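From Page to Screen: How a Comic Sidekick Gets a Series of Its Own
Student project report, Media Studies
Submitted 2018-03-26

1. Question

Our group wanted to know what changes when a supporting character from a comic book is given a live-action series. Most writing on adaptations deals with the lead heroes. Sidekicks have less history on the page, so writers have to fill the gaps, and we wanted to see what they fill them with.

2. Material

We used one title, the comic Gradov, and the TV series Jasard, which takes its name from Gradov's assistant. The comic ran for 126 issues. The first season of the series has 30 episodes, most of them short. We read the full comic run and watched the season in order. Season 2 had not been released when we finished, so nothing in this report covers it.

3. Method

Each group member read the same issues and took notes separately. We then compared notes and marked every scene in the series as one of 3 types: taken from the comic, changed from the comic, or new. Where we did not agree, we watched the scene again together and talked until we did. This took longer than we had planned, and the first round of marking had to be thrown out when we found that two of us were using "changed" for scenes where only the dialogue was different.
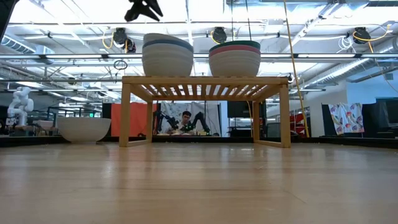

The home scenes gave us the most trouble. In the comic, Jasard is almost never shown at home. There is one panel of a kitchen in the whole run, and it has no dialogue. The series goes there in nearly every episode, and the writers use small household things to show who is living with whom. A couple of stacks of bowls on a slatted wooden rack can tell a viewer that more than one person eats there before any character says so. We marked all of these scenes as new, even when the talk in them repeated lines from the comic. One member still thinks some of them belong under "changed."

4. Findings

The fight scenes are the closest to the source. Several copy the page layout, with the camera placed where the artist placed the reader. The villain Rawat keeps the costume and the speech pattern from the later issues, but the origin story is moved to the start of the season and told in one go. On the page it is spread out over several years of publication.

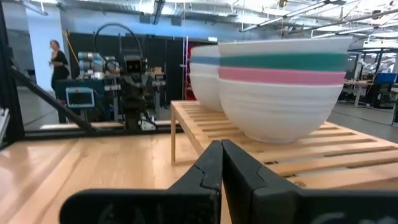

Bowls on a raised slatted wooden platform.

Jasard changes the most. The comic uses the character mainly to ask questions so that Gradov can explain the plot. The series gives those explanations to a new character, a dispatcher at the Cesex building, and this leaves Jasard free to make mistakes. The two episodes where Gradov does not appear at all were the ones our group rated highest, though we did not set out to rate them and did not use a fixed scale.

The tone is also different. The comic gets darker as it goes on. The series starts dark and becomes lighter after the middle of the season - we do not know if this was planned.

5. Problems with the study

We looked at only one title, so we can't say if other series do the same thing. We also read the comic first, and that probably made us notice changes more than a regular viewer would. A second group that watched first and read later would have been a good check, but there was no time for it.

6. Next steps

Two of us plan to mark the second season in July with the same three types. The scene list and the notes on each issue are kept with the course materials and can be borrowed by next year's group.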